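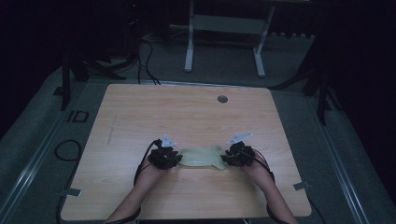 Progress Report: Household and Shop-Floor Handling Tasks

Project: Omdale
Submitted to: Carmela Pacheco, Program Manager, Leltusach
Prepared by: Lutz Kramer and Yamila Domínguez
Date: 31 March 2025

1. Purpose of the work

Omdale asks whether a two-armed machine can take over small handling chores at home and on a shop floor at a useful rate and without constant supervision. The present phase is limited to soft items handled on a tabletop. Rigid items were covered in the October report and are not repeated.

2. Work in this period

Demonstrations were recorded by two methods. In the first, the operator works with bare forearms and a tracking device on each hand, holding a soft, translucent green item at both ends and stretching it flat across the table. In the second, the operator works with a hand-held gripper that has two rectangular finger pads. The second method gives up dexterity but records motions that the arm can repeat directly.

A total of 300 demonstrations were accepted. Of these, 105 used the gripper and the remainder used the hand devices. Maximiliano Navarrete reviewed all recordings for dropped tracking before acceptance. The most common reason for rejection was a marker turned away from the cameras when the wrist rolled inward.

3. Results

The trained controller was run on the arm at the Carkungate site. It completed the pick, flatten and place sequence in 57 percent of trials. The target for this phase was set higher in the work plan and has not been met.

Picking was the most reliable step. Flattening was the least reliable. The item folds under itself when one side is pulled before the other is held, and the controller does not detect the fold. A person corrects this by feel in one short motion. The arm has no equivalent signal at present and continues to the place step with the item still folded.

Cycle time is also short of what a shop floor would accept. Paredes, the partner site, reports that its packing staff would not wait for the arm at its current speed. No speed increase is proposed until the fold problem is reduced.

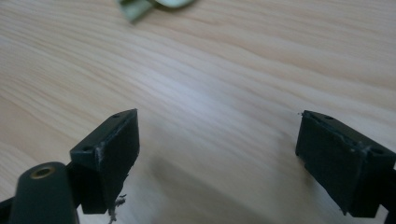
EQUIPMENT CONDITION

The finger pads show scuffing along their edges, with lighter patches where the dark surface has worn. Fibrous debris hangs from the underside of the left pad. Aurel Bratu will add pad cleaning to the start-of-session checklist and replace both pads before the next block of recordings. The effect of pad wear on grip has not been measured. A comparison of worn and new pads on the same item is planned.

NEXT PERIOD

- Add a contact signal to the flatten step and repeat the Carkungate trials.
- Record further gripper demonstrations in which the item starts out folded.
- Run the pad comparison and report grip failures separately from fold failures.

BUDGET AND SCHEDULE

Spending is within plan. The schedule has slipped by 2 weeks, all of it in the flatten step. Replacement pads are covered by the existing parts line. No additional funds are requested.

ASSESSMENT

Unattended use in a home or on a packing line is not supported by the current results. Supervised use for picking alone may be possible sooner, and Paredes has asked for a short trial on that basis. A decision on the trial is needed from Leltusach before the arm can be moved.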